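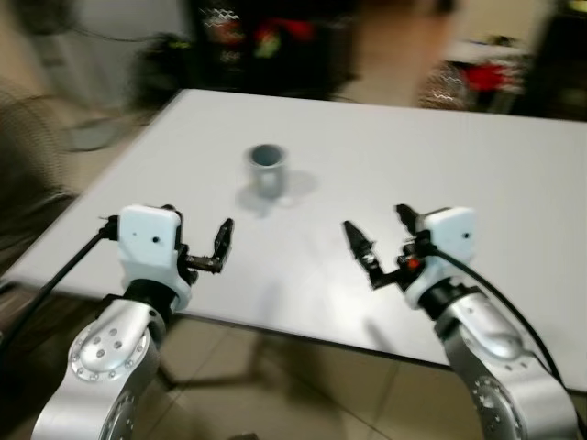

Search this site
Enter keyword
Go

Questions about our pottery evenings in Flalstead

Do I need to have experience with clay?

No. Most people who come to us have never touched clay before. If you did some pottery at school many years ago, please come to the beginner evening also, and we will see together after 2 evenings if you prefer the other group.

What do I bring?

An apron or an old shirt, and a small towel. Short fingernails are better. The colour of the clay can stay in light fabrics, so please do not wear your favourite trousers. Tools are here and you do not have to buy them.

How many people are in one group?

We take nine people at most. With more, the waiting time for the wheel becomes too long.

When can I take my pieces home?

This is the question we get the most. A piece must dry slowly, then it is fired, then you glaze it, and then it is fired again. Please count on 30 days from your last evening. In December it takes longer, as everybody wishes to have their bowls ready for presents and the kiln is always full.

My cup became smaller. Is this normal?

Yes, clay shrinks when it dries and again in the kiln. Make your cup a little bigger than you would like it to be. A cup for espresso is easy to make by mistake!

Can I use my pieces for food and in the dishwasher?

If you used the glazes from the white shelf, yes for both. The glazes from Memau are for decoration only – they are marked with a red sticker on the lid.

Can I bring clay from home?

Please ask us first. Clay for low temperature can melt in our kiln and damage the pieces of other members. The stoneware from Wieser is fine, we use it too.

What happens if I miss an evening?

Write to us before noon on the same day and you may come to another group in that month, if there is a free place. We cannot give the money back for one single evening.

Is there parking?

There is a small parking area behind the building, entrance from the side street. The bus from Prukuvside stops at the corner, but the last one back leaves at 9 p.m., so you would have to go a bit before the end.

How long do you keep finished pieces?

Until the end of the next month. After this we need the shelf, and the pieces go to the box at the door where anyone can take them.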